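Teaching Two Arms to Handle a Filament Spool

Project Windulon, final report

Our goal was to show a pair of robot arms how to handle a spool and its filament by remote control, then train a policy on the recordings. Everything was done in simulation. The operator moved both arms from a desk next door and watched the room through the Katiyar viewer.

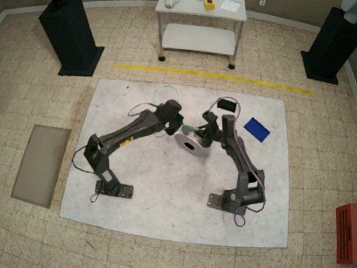 We recorded 200 demonstrations. Each one could last up to 30 seconds, and any attempt that ran over was thrown out. Two of us took turns as operator, and our styles differed more than we expected – one grabbed the flange straight away, the other lined up both grippers first. 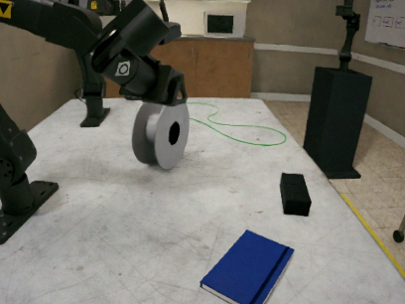

Gripping by the rim was the hardest part to teach. The remote gives no sense of touch, so new operators squeezed too early. We slowed the hand-to-arm scaling in April and kept that setting for the rest of the work. Training ran for 1,000 epochs on the Rurolon server.
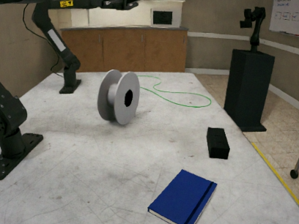
Figure 3. Simulated work table with the spool upright and the green filament beside it.

Next term we want to repeat the recordings with a second spool size.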